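Slide 1. Title
Standby load in small offices: what we metered and what we changed
Ketsara Phetsri, with Halina Pietrzak (metering) and Ruth Quispe (billing data)

Open with the scope. Three floors of the Ayala building, 33 desks, one electricity meter per floor. Servers and kitchen equipment are on separate circuits and are left out of every figure in this talk.

Slide 2. Definitions
Standby load: power drawn while a device is plugged in and doing no useful work. Keep it separate from idle load. A monitor with a blank signal is in standby. A laptop sitting at the login screen is idle. Audiences mix these up, so say it twice.

Slide 3. Method
Plug-in meters on each desk strip, one reading per minute. Floor totals checked against the building meter every Friday at closing. Marianna Kurek wrote the script that merges the two sets. Gaps under five minutes were filled with the last value; longer gaps were dropped.

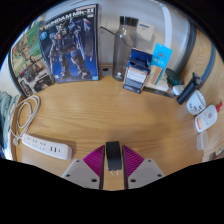

Slide 4. Night baseline
Mean night draw before any changes was 348 watts across the desk circuits. Pause on the chart. The line is nearly flat from 9 p.m. to 6 a.m., apart from one step on the second floor when the label printers run their cleaning cycle. Do not explain the printers unless asked.

Slide 5. Where it goes
Docking stations first, then monitors, then chargers left in the outlet with no load. Chargers come last by a wide margin. A charger with nothing attached drew too little for our meters to resolve well, and we report it only as a group. Mention the error bars here.

Slide 6. Changes
Switched strips on two floors. Third floor left alone as a comparison. Strips turn off at 8 p.m. and on again at 6:30 a.m. Phones and the badge reader stay on unswitched outlets. We lost a week in August when the timers reset after a power cut.

Slide 7. Results
Night draw fell to 130 watts. Most of what remains is on the unswitched floor. Payback on the strips is roughly 59 weeks at the current rate. Ruth has the rate table if someone wants to rerun it with theirs.

Slide 8. Limits
One building, one season, no heating load. Occupancy was not recorded. People working late could override the timer, and the overrides were not logged.

Questions. Backup slides 9 and 10 cover meter calibration and the rule for dropped gaps. Jadwiga Bednarek has the raw files for anyone who asks.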